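December, way past midnight

Okay, so I finished season two of Koyama tonight and I can't sleep, so you get all of it, dear diary. I was going to watch one episode. One! Then the brother walked into the tea house with his hood up and that was my whole evening gone (I never even did the dishes).

I had guessed wrong about pretty much everything. I was so sure the old judge was the one sending the letters, I'd been telling the whole group chat for weeks, and then he gets poisoned in the first ten minutes. Well, shoot. And the subtitles on Husport are still a mess. At one point the general is standing over his dying son and the line says "please return my umbrella." I had to pause it. I think he was asking for forgiveness? I backed up and watched it again with the sound way up, as if I'd suddenly understand a language I don't speak.

The wedding was gorgeous though. All those lanterns, and she's walking so slowly because she knows the letter is in his sleeve, and he knows she knows, and neither of them says a word until the music stops. I cried, then I got a cheese sandwich, then I cried again. 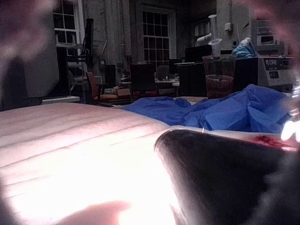 She should have burned that letter back in episode 4 and saved us all the trouble, was the first reply in the chat when I posted about the ending, and then everybody piled on. Half of them think she kept it on purpose so he'd find it. I don't buy that! She looked scared to death when he opened the drawer. But now I kind of want to go back and watch the drawer scene again, so maybe they got to me.

Anyway, season three. Skuvville, the fan board I read on my lunch break, already has a thread with 2000 posts on it and I have sworn not to open it. I opened it. Somebody claims the brother comes back as a monk, which would be so dumb and I would love it.

Until then I guess I'll start Deltcombe, the one with the two sisters and the haunted mill. I tried it last spring and quit when the dog went missing. If that dog doesn't turn up by the second episode I'm out again.

Dishes tomorrow. Bed now, for real.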